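Got a mailer from Paslow, the print publisher, offering me "early collector access" to a new edition. I have bought prints for a long time and I would like to go through this one slowly, with my arms folded.

First, the size of the edition. It says "strictly limited" in the headline. You have to go to the second page, under the shipping terms, to learn that strictly limited means 1,000. Per colorway. There are two colorways.

I have nothing against big editions. Plenty of good prints were made in large numbers and sold cheap, and I own a few. What I object to is a big edition at a small edition's price, with the word "limited" doing all the work in between.

The price is $2,683 unframed. I'd love to know how they landed on that. A round number makes people think somebody picked it. A number ending in 83 looks like somebody worked it out.

"Museum-quality." Which museum? What quality? The phrase has no agreed meaning in the trade that I've ever been able to pin down. If the paper is all cotton, say it's all cotton. If the ink has been tested for fading, give me the test and the name of the lab. The Paslow mailer gives me a paragraph about the "journey of the image" and no paper weight.

Then "hand-signed." OK. By whom, and on what? I wrote and asked if the signature is on the sheet itself or on a certificate that comes with it. The reply said "each work is accompanied by the artist's signature." Read that again. Accompanied by.

A certificate that can be separated from the print is a piece of paper. I've seen them sold on their own. I've seen prints change hands with the wrong one tucked behind the backing board. Pencil on the margin isn't foolproof either, but at least it travels with the thing.

Proofs next. The mailer mentions "a small number of artist's proofs" and leaves it there. For an edition this size, how small is small? I asked for a figure. Still waiting. A gallery that knows its own edition can answer that before lunch.

Somebody is going to tell me it's about the art and I should buy what I love. Sure. I say it too. But the mailer never asks me to love it. Most of page one is a chart showing what earlier editions "achieved."
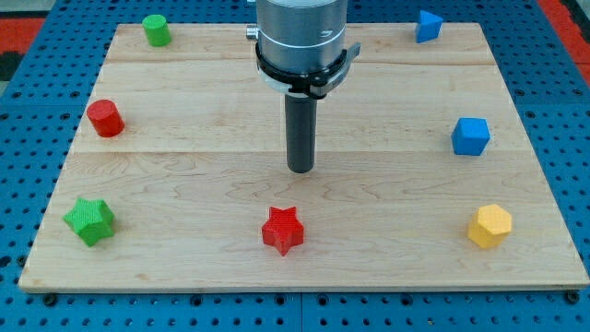

About that chart. It has a line going up 70 percent. The sources are "private and public sales." Private sales can't be checked by me or by you, and one friendly private sale at a silly price will bend that line wherever you'd like it to go.

So I looked for the public ones. Two of the earlier Paslow editions have come up at Caven, the regional auction house, and both are in its online results. One went for less than the publisher was asking for the same print at the time. The other didn't sell. Neither shows up on the chart as far as I can tell, although with no labels on the dots it's hard to be sure.

Two results prove very little, and I'll be the first to admit it. One slow afternoon in a half-full saleroom can sink a decent print. But if I can find two in an evening, the publisher can find them too, and could have printed them.

Also ask about the seller's cut. When you sell at auction you pay commission, often a photography fee, sometimes insurance. At my last consignment it came to 20 percent all in. A print has to climb a fair way before you even get your money back, and no chart in any mailer I've received has ever taken that off.

There's a buyback promise too, which sounded good until I read it. Paslow will "consider" repurchasing at "prevailing market value," as judged by Paslow, in gallery credit. So I'd be handing back a print and getting permission to buy another print.

To be fair to the other side of the street: Abreu, a much smaller gallery I've bought from a couple of times, puts the edition size, the proofs, the paper, the printer's name and the date the plates were canceled on the invoice. One line each. It takes them no effort and I've never had to chase.

They're not saints. Their framing is overpriced and I told them so. I had the last one framed at Wellik instead, paid less, and got a better mat. But I knew what I was buying, and that's worth a little extra to me.

What I ask for in writing before I pay anyone:
Total edition, all colorways and all formats added together.
Number of proofs of every kind.
Where the signature is.
Who printed it and when.
Whether the plates or files have been canceled.

That fourth word, "formats," matters more than it used to. I've watched an image sell out as a big sheet and then come back in July as a smaller one with a fresh set of numbers. Technically a new edition. Try explaining that to the person who bought number 12 of the first.

A few people are asking if I think the mailer is a scam. No. I think there's a real artist, a real printer and real sheets of paper. I even like the image, a harbor at low tide, nicely drawn. I think it's a poster with good manners and I'd pay poster money for it.

The early access window closes tonight, February 7, 2024, according to the mailer. I've had two reminders since breakfast. If all the copies were really going as fast as they say, I doubt they'd have time to write to me.

Will post the proof number if they ever send it.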